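3. How people put up with the draught

I should say at the start of this section that I never meant to write about draughts at all. My study of the shared workrooms in Istton and Erbridge was supposed to be about noise, and I had a lovely long list of questions about noise, and then nearly everyone I spoke to wanted to tell me about their cold ankles instead. So after the first 12 interviews I gave in and rewrote the sheet (the old version is in the appendix, in case anyone wants it for a noise study – please do take it).

The diary part ran through October. People wrote down whenever they felt too cold or too warm, what they were wearing, and what they did about it. I ended up with 681 usable entries, and a good many more that I couldn't use as they were mostly about lunch. Vimala Devadiga read all of them a second time and sorted them without looking at my sorting, and where we disagreed we sat down with a pot of tea and talked it through. 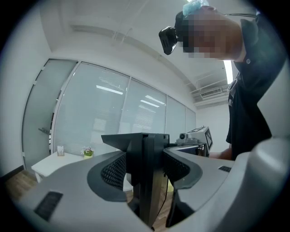

This page was last changed on 10/1/26

The first thing that struck us was how seldom anyone touched the heating. In both towns the dial was on the wall where everybody could reach it, and still people would rather fetch a jumper, move a chair, or go and make a hot drink they didn't want. One woman in Erbridge told me she had turned the dial once, in her first week, and somebody had sighed. She hadn't touched it again. I think that sigh explains more than all my tables do!

Reddy's older work on shared kitchens found much the same with windows: whoever opens one feels they have to answer for it. I was a bit doubtful about this when I began, as a window is a much more public thing than a dial, but the diaries brought me round. "Didn't like to ask" turns up again and again, and so does "not my room really", even from people who had been working in the same corner for years.

Clothing was where the two towns parted company. The Istton people dressed for the room and kept spare things on the backs of chairs, so that by the end of the month some of the chairs were wearing more than the people. The Erbridge people dressed for the street and then suffered. I had expected age to matter here and it didn't, at least not in any way I could find. What did seem to matter was whether a person had walked in or come by bus. Walkers arrived warm, took layers off, got cold an hour later and were slow to put anything back on.

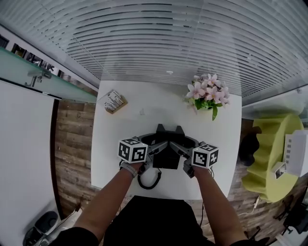

Figure 2. Hands and bare forearms at a white square table.

Arms deserve a word of their own. I had asked about feet, hands and neck, and quite forgotten arms, which was silly of me, for sleeves are the easiest thing in the world to push up and pull down. Several people wrote that they rolled their sleeves up for any job done with the hands, however chilly it was, and then left them up. When I asked about this in the follow-up talks, most hadn't noticed they did it. I now suspect that we missed a fair number of small changes of this sort, and that the diaries make people look stiller and more patient than they are.

We also tried the Proltuvora comfort scale, which asks people to place themselves between "much too cold" and "much too warm". It worked well enough in the morning. By mid-afternoon the answers drifted to the middle, whatever the thermometer was doing, and I'm fairly sure that was boredom. Of the 175 scale sheets handed back after three o'clock, a great many were a single straight line of ticks, so I have left them out of the totals in section 4 and put them in a table by themselves.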